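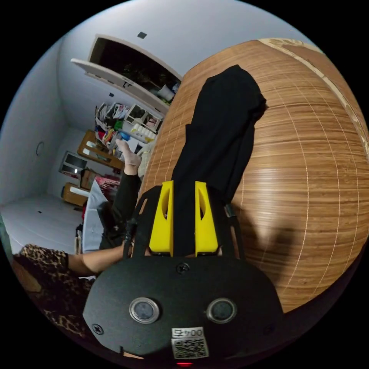

Thread on working nights. I did 11 years of them at the Dekker depot outside Gresach and came off them in January. A few people who are about to start have asked me how it's done, so I'm putting it in one place.

First, the shift itself. Ours ran 10 pm to 6 am with a break in the middle. Some places do 12-hour nights and I can't speak to those. Eight hours is a normal working day with the lights the wrong way round, and most people can do it for a month. Month four is where they quit.

Sleep. There are two camps. One goes straight to bed when they get home. The other stays up until noon and sleeps into the evening, so that work comes at the start of their day. I tried both and ended up in the first. Lies Timmermans, who trained me, was in the second and has never understood the rest of us.

Whichever you pick, pick it and stay there for a few weeks before deciding it's wrong. I kept switching in my first winter and felt ill until spring.

Curtains. Blackout lining clipped to the back of ordinary curtains works as well as the expensive blinds. The light comes in at the top and sides, so hang the rail higher and wider than the window. I spent 50 dollars on lining and clips and it lasted me the whole time.

Noise is harder than light. I lived on a street with a school on it. Foam earplugs for the first few years, then a fan. Keep the fan on in the cold months too, pointed at the wall.

Phone. Turn it off, all the way off. If you have kids or a parent who may need you, let one person have the landline or a number that rings through. The dentist's office will call at 11 am to confirm your appointment for as long as you live.

Food is where I went wrong longest. I ate a full dinner before work, a full meal on break, then breakfast at home because it was morning and that's what was on the table. That's a lot of food. Put on 20 pounds by the second year.

What I settled on: proper meal when I got up, soup or something like it on break, toast before bed. Nothing fried after 2 am. The canteen did very good fried potatoes after 2 am.

Coffee: last cup at 3. Some people manage 4. I was one of them until I turned 40.

The bad hour is different for everybody but it's usually between 3 and 5. You get cold. Bring a sweater even in July. Save the job that has you walking around for then, and do your paperwork before midnight. I've re-read forms I filled in at 4:30 and the handwriting isn't mine.

The drive home is the most dangerous part of the whole thing and I wish employers said so on the first day. I nodded off at a red light once. Foot on the brake, nothing happened, the car behind honked. After that I shared a ride with Mieke Meijer and we took turns, and the passenger wasn't allowed to sleep either.

If you're alone in the car and your eyes go, pull in and sleep for a bit. Opening the window does nothing. The radio does nothing.

Sunglasses on the way home in summer. I was skeptical. They help.

Days off. This is the question I get most and I don't have a good answer. If you flip back to days for your weekend you see your family and lose your first shift back to fog. If you stay on nights you sit in the kitchen at 2 am with a crossword. I did something in the middle, bed at 3 or 4, up before lunch. It was all right.

Tell people your hours in plain terms. "I work nights" means nothing to them. "Calling me at 1 in the afternoon is like me calling you at 1 in the morning" got through to my brother – on the second try.

Appointments: take the first slot of the morning and go straight from work. Doctor, bank, haircut. You'll be tired and you'll look it, but you'll have it over with and still get your sleep.

Groceries at 6:30 am are the best part of the job. Full shelves, no line, bread still warm. I still go at that time and I don't have to.

On money. The night premium is nice and it's easy to start living on it. Try to keep it apart. When I moved to days my pay dropped and the only reason it didn't hurt was that I'd been putting the extra in a separate account since year five. Should have been year one.

Get your vitamin D checked. Mine was low and I'd put the tiredness down to age.

Coming off nights took longer than going on. I was told two weeks. I was still waking at 2 in the afternoon on my days off well into spring, and I still eat lunch late.

Do I miss it? The quiet, yes, and the people. Night crews are good company. I don't miss the school bell.

Replies are open if you have questions. I'll get to them after dinner, which I now eat at six.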